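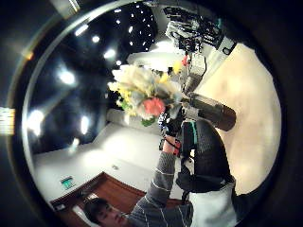
Glove work, a progress note

Quick one this time, everybody is packing for summer. The Tonau people asked for something on the glove recordings so here goes.

Short version: we're teaching arms to do two-handed table tasks from human demonstrations, and the humans wear gloves. No teleoperation. The person sits down, puts on both gloves, does the task with their own hands, and the motion gets mapped onto the robot hand afterward. Faster to collect. Messier to use.

The task everyone keeps asking about is flowers. Bouquet in one hand, container in the other, stems go in. Sounds like nothing. Stems bend, blossoms get in the way of every view, and the two hands need to agree about where the opening is. Good test for us, for exactly those reasons.

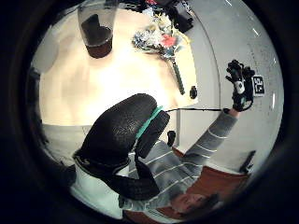
By Josiane Besson, with notes from Mitiku Zeleke
16 July 2022

So what's new. Mostly the wrist pose. Until this spring we took it from the glove's own motion sensing and it drifted, badly, you could start an episode with the hands level and finish with one of them apparently under the table. Mitiku moved everything over to printed markers on the gloves. A camera that sees the marker gets the wrist back, no drift. Finger angles still come from the glove.

The trouble is losing sight of the marker. A hand turns over, an elbow comes up, something leafy gets in between. Our old fix was to throw away the whole episode. New fix, and this is realy the result: keep it, fill the gap from the glove signal, then pull the filled piece into line at both ends where the marker is visible again. Mitiku calls it stitching. Inês Esteves wants a better name before the paper.

Numbers, since people will ask. 290 flower episodes in the set so far. With the old rule we were dropping most of the ones where the bouquet gets turned. With stitching we lost 12. The policy trained on the stitched set does noticeably better on the turn, and no better at all on the first grasp. We don't know why yet. Fabrice Courtois thinks the grasp errors are finger mapping and have nothing to do with the wrist, he's probably right, he usually is about fingers.

Things that did not help: smoothing the whole trajectory (kills the small corrections right before the stems go in, and those matter). Longer gaps. Past 2 seconds the stitched piece is a guess and the policy learns the guess. We cut there now.

Also tried real stems against artificial ones. Real ones are nicer to work with and wilt, so the comparison between morning and afternoon was useless. Will redo it in October.
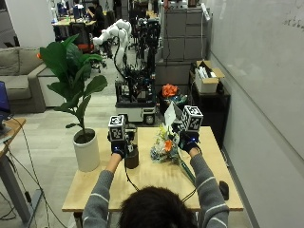

Recording notes if you're collecting on your own

Both hands in view before you start, hold still for a beat, then go. The software needs that beat to line up the glove clock and the camera clock.

Run the cables toward you and check you can reach across without a tug. A tug shows up in the data as a twitch and the arm will copy it faithfully.

Change where the container starts. Everyone puts it in the same place, me included. Left, right, close, far, mix it up. Same for how you hold the bouquet, high on the stems sometimes, low sometimes.

If you fumble, finish the episode and tag it. Don't delete. The fumbles with a recovery are some of the most usefull ones we have.

Recalibrate when a different person puts the gloves on. Agathe Deschamps has the short version of the procedure, one page, ask her for it. The long version on the Plalitz server is out of date, ignore the part on thumbs.

Next up: the same stitching on the Tessier pouring set, where the hands cross a lot more and I expect it to break. Code goes to the Brillbridge group first, then everybody else once the readme exists. Comments to me or Mitiku, we're both slow until the end of the month.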